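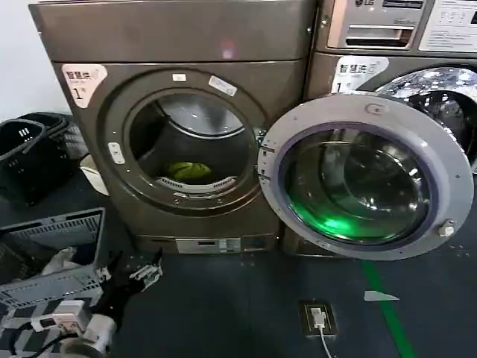

Slide 1. Head camera view, gripper open beside the gray basket, machine door open.

Speaker notes — Comparing two grippers and two camera heights on front-loading laundry machines
Gomcombe handling meeting, 20/07/2023

Leave slide 1 up while people sit down. Do not start on the results until the door has been pointed out. Most questions last time came from people who had a top loader in mind.

Opening. The task is short to state: take a cloth out of the drum, put it in a basket, go on to the next one. We compared two grippers on the same arm, with the controller left alone. Gripper A is the Hauksdóttir hand with jointed fingers. Gripper B is the Troltach two-jaw with flat pads. The second half of the talk is the camera comparison. Keep it to six minutes, it always runs over.

Terms, if the room is mixed. A "pick" is one closing of the fingers on cloth. A "transfer" is a pick that ends with the cloth released inside the rim of the basket. A cloth draped over the rim counts as a failed transfer. We argued over that and then fixed it in March, before any of the runs in this talk.

Run counts. Gripper A, 3,652 picks. Gripper B, 3,320 picks. The difference is down time on B, when the pads had to be reglued. Say this before the table goes up, or someone will ask if the missing runs were dropped from the set. They were not. The rates are computed per gripper, so unequal totals do no harm.

The door. On these machines the door is a thick plastic ring around a domed glass window. Opened fully it lies in front of the neighboring machine, so the arm gives up most of the space on that side. All approaches in the study come from the left of the door or straight in. The planner treats the door as a fixed box with a margin. That margin is too large and we know it. Reducing it is on the Vuvwood list.

The catch on the door edge is small and sticks out. Gripper A snagged on it in early runs when the fingers were left open on the return path. The fix was to half close the hand before the wrist crosses the door line. Gripper B did not snag, being narrower when open.

Pause here. Ask for questions on the setup only.

Cloth in the drum. With a single item lying at the bottom, both grippers do well. The trouble starts when the cloth lies flat against the metal and there is no fold to close on. The jointed fingers can drag the cloth a short way and make a fold. The flat pads press it down and slide. On flat cloth, A needed a second attempt less often than B. State it that plainly and go to the table, the numbers are on it.

Wrist angle. Straight in is easiest to plan and worst for reach, as the palm meets the lower lip of the opening first. We settled on a wrist tilt of 23 degrees, nose down, for both grippers. Steeper than that and the forearm comes close to the upper part of the ring. The tilt was not tuned separately for B. A fair objection, and if it is raised, agree with it.
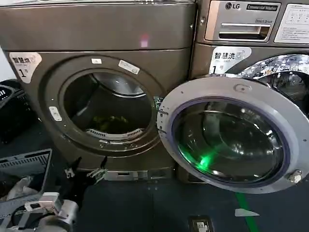
Slide 6. Second view of the same pair of machines, cloth at the bottom of the drum, fingers at lower left.

Cameras. Two mounting heights were tried on the head, with the same lens and the same exposure settings. The high mount gives more of the floor and the baskets. The low mount gives more of the drum bottom. Neither sees the cloth once the hand is inside, so the last part of the reach is done on the wrist force signal alone.

Use slide 6 to talk about reflections. Point to the green glow in the door glass. The segmentation model marked bright spots like this one as cloth in some of the early runs, and the cloth in this drum is a yellowish green, so a color threshold is a poor filter. We now mask the glass using the fitted circle of the door rim. It works when the rim is in full view. When the rim is partly out of view the circle fit drifts and the mask drifts with it.

The polished metal in the opening of the right-hand washer breaks up into bright and dark patches. Stereo depth on that kind of surface is unreliable. The inside of the darker drum was less of a problem. We filled holes in the depth map from a stored model of the drum — one per machine type, measured by hand.

Stickers. Both machines carry a white sticker with the same characters and the same number, so the sticker can't be used to tell one machine from the other. The first version of the localizer relied on it and swapped the two. The present version uses the color of the front panel plus the position of the drawer.

Baskets. The transfer target was the gray one. Slotted and meshed sides give poor edges, so the rim is detected and the rest is ignored. Cloth already in the basket raises the release height. The controller does not account for this, and a fixed drop height was used throughout. Gripper B releases cleanly. Gripper A tends to keep a corner between two fingers, and an extra open-and-shake motion was added at the end of the transfer. It costs time and was included in the timing.

Limits, say all of these:
One site.
Dry cloths only, no wet load.
Door opened by hand before each run.
Wrist tilt tuned on A.

Next. Repeat the flat-cloth runs with ribbed pads on B, then door opening with A. If time is short, skip the depth slide and go straight to questions.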